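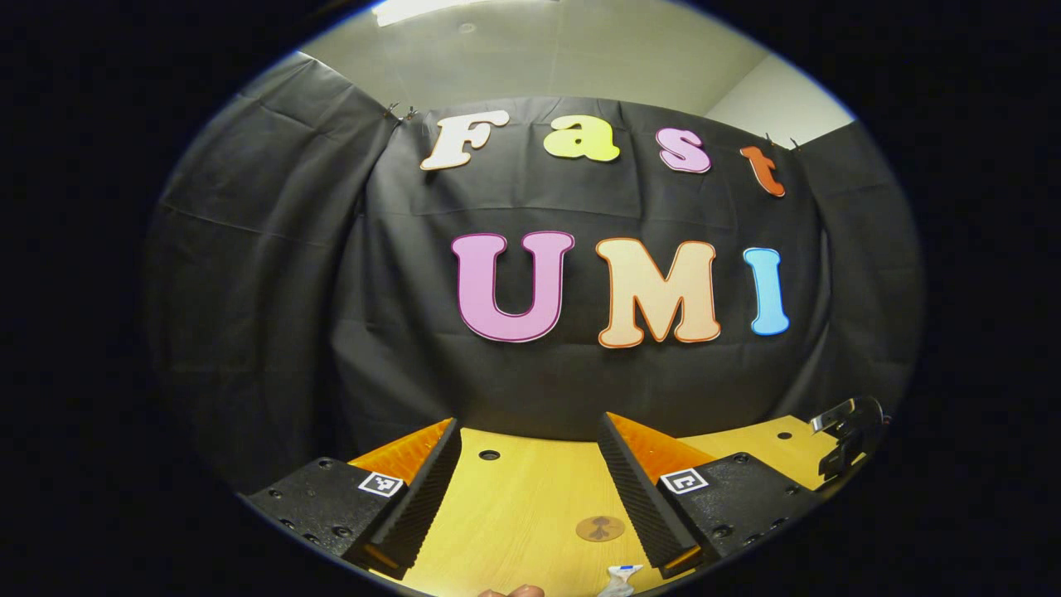

Mapplebeck Savers' Group, minutes of the March meeting

Present: Wendy Wainwright (chair), Maureen Heywood (minutes), and the usual members, plus one gentleman who thought this was the bridge club and stayed for the coffee.

1. Previous minutes. Approved, with the word "reckless" removed at the chair's request.

2. Adjustable-rate loan on the hall. Drenov Bank has written to say the index behind our rate is being retired and a new one will take its place. The letter runs to 9 pages and uses "seamless" on most of them. Our payment goes from $655 a month to an amount the bank will share "in due course." Wendy has asked for the spread adjustment in writing. Drenov has offered a webinar.

3. Switching lenders. Skolunar would take over the loan for an $820 fee. Their plan is named Gratis. Members asked for that to be recorded. Maureen pointed out that the fallback wording in the Skolunar contract lets them choose the replacement rate by themselves, should it ever come to that. Discussion followed, some of it about Skolunar.

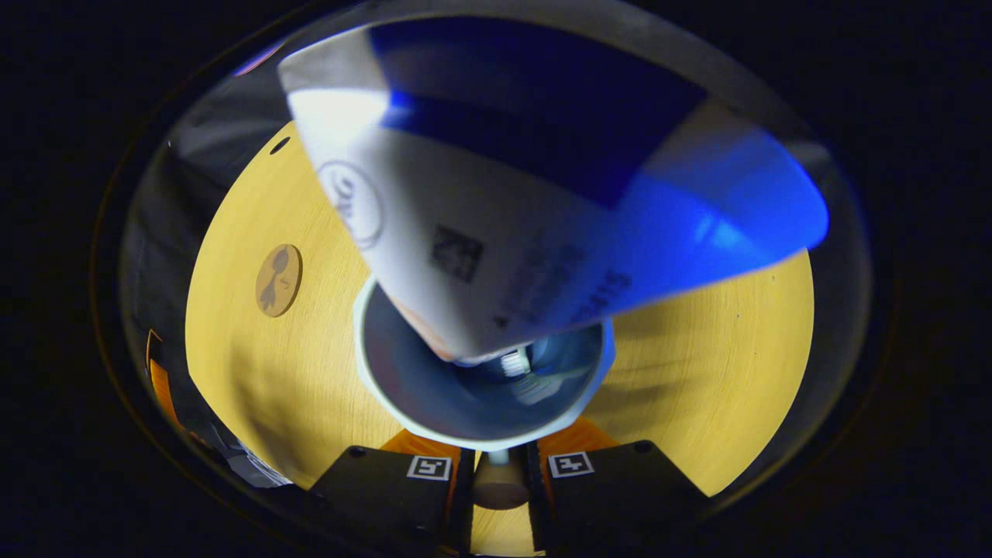 A motion to sign with Skolunar tonight failed. A motion to stay put until Drenov names its figure passed, 8 in favor, with the bridge player ruled ineligible.

4. Certificates of deposit. Two mature next month. Rolled over again, there being no energy left to object.

5. Other business. Wendy will call Drenov at 9 a.m. and expects to be on hold through lunch. Maureen will reread the Skolunar contract, footnotes included.

Meeting closed at 8:20 p.m.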